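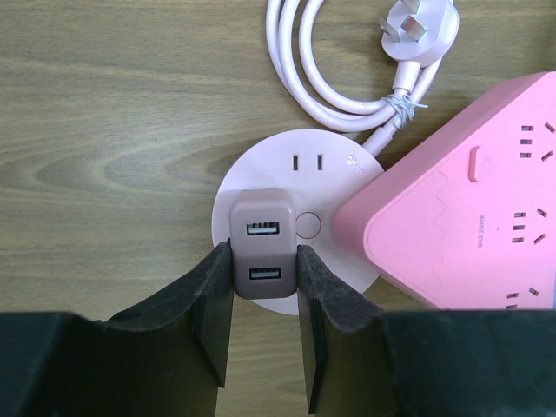
Training a grasp-and-unplug policy from wrist camera data

These steps cover the setup we used for the unplug task in the Heltidia study. They assume a working parallel gripper, a wrist camera and a recorder that logs joint states with the video. Code for the recorder is in the Howlader repository.

1. Fix the task definition

Write down the start and end states before recording anything. For us, an episode starts with a USB charger seated in an outlet and the gripper open above it. It ends when the charger has been lifted clear and set down on the table. Anything else is a failure, including a charger that comes out with the socket still attached.

2. Choose sockets that differ in weight

A heavy power strip stays put when the charger is pulled. A small round socket on a cord tends to lift with it. Include both types. Policies trained only on heavy strips pulled straight up every time and failed on the light disk.

Leave other electrical items on the table during recording. Disconnect everything from the mains first.

3. Record

Approach from one side with the fingers open, stop when the charger sits between them, then close. Keep the stop short but visible in the log. Obed Korletey's labeling script uses it to split approach from grasp, and it will merge the two if the arm never slows down.

We kept 1,854 episodes. Shift the socket and rotate it by up to 90 degrees between episodes. Coil the cord differently as well.

4. Add the rocking motion

On light sockets, rock the charger along its long axis while lifting. Use small angles. Large ones twist the prongs in the slots and trip the force limit.

5. Train

Crop nothing from the wrist view. The fingertips give the policy its only cue for alignment. We predicted 8 actions per step and executed 4 before the next prediction. Executing all of them made the final approach overshoot.

6. Evaluate

Hold out at least one socket shape completely. Report light and heavy sockets separately; a pooled score hides the failures on the light ones. Zuzana Kratochvíl's scoring sheet has a column for each, plus one for slips after contact.

Last revised 26/02/2021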